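Bernel simulation package: notes from the Prindora open day

Prindora opened its training hall for an afternoon in November and ran Bernel, its simulator for household arm tasks, on two workstations. I had the second one for most of a session.

Setup was short. Bernel reads a plain text scene file, loads the arm model and starts stepping. Load time for the kitchen set was 19 seconds, which is acceptable. The package ships with 12 room layouts, and the license shown on the price sheet was 3,000 dollars per seat per year. That is high for a small lab.

Joint motion was smooth and the limits were enforced correctly. Contact is weaker. With the default solver settings, a gripped block crept slowly between the fingers. Halving the time step fixed it and cost a good deal of speed. The demonstrator's log listed 1,458 stored runs, and replay from any of them worked on the first try.

Materials are uneven. Stone gets a veined texture, while the floor in the same room is flat orange. For motion planning this does not matter. For training a vision model it might.

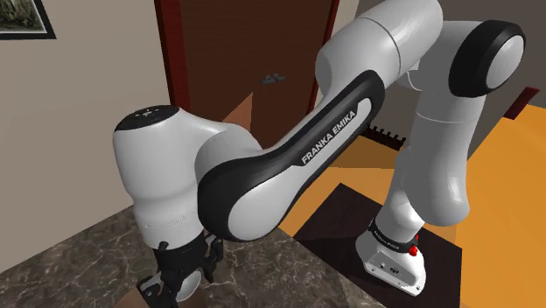
Sipos, commenting on the draft, wrote that the creep also shows up in Ekon at the same time step, and that friction should be tuned per object before blaming the solver. I have not tested this.

The manual needs an index. Export to common log formats is due in the next release.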